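Clay pot cooking gets its own weekend in Skultside

If you've never lifted the lid off a chicken that has spent an hour and a half in a soaked clay pot, you have a treat coming. The meat falls off the bone, the potatoes underneath have drunk up all the juices, and you didn't baste a thing. Skultside is giving over a whole weekend to this kind of cooking in May, with lessons, tastings and a very long lunch.
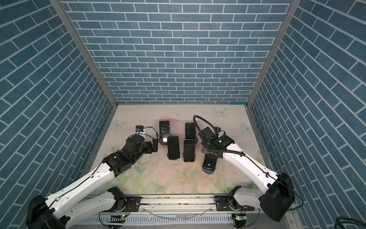
Black smartphones on a flowered tabletop

The weekend is the work of Gevesik, the small cookware shop on the harbor road, which has been selling lidded clay pots for years and teaching people to use them in its back kitchen. Classes there fill up fast, so this time the shop has moved everything into Prosser Hall, where there is room for 200 people at the lunch tables and 400 over the course of each day.
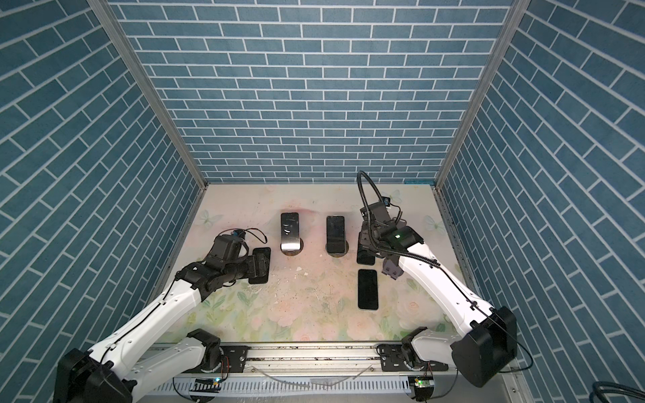

SKULTSIDE, May — Morning classes start at 9:30 and cover the basics: soaking the pot, starting it in a cold oven, then turning the heat up to 425 degrees and leaving it alone. The afternoon is for bread (the crust from a clay pot is wonderful, all crackle and blister) and for bean dishes that cook low and slow until supper.

The pot everyone will be using is the Stavo, a deep oval with an unglazed lid. Gevesik sold 2844 of them last year, mostly to people who came in for something else. Bring your own pot if you have one — any make is welcome, chips and stains included.

Lunch on both days is pork shoulder with prunes and onions, or white beans with fennel and tomato, each served straight from the pot with plenty of bread. The beans may be the better of the two!

Class places can be booked at the shop counter. Lunch tickets are sold at the hall door from 11 a.m., and the recipe sheets are free to take home.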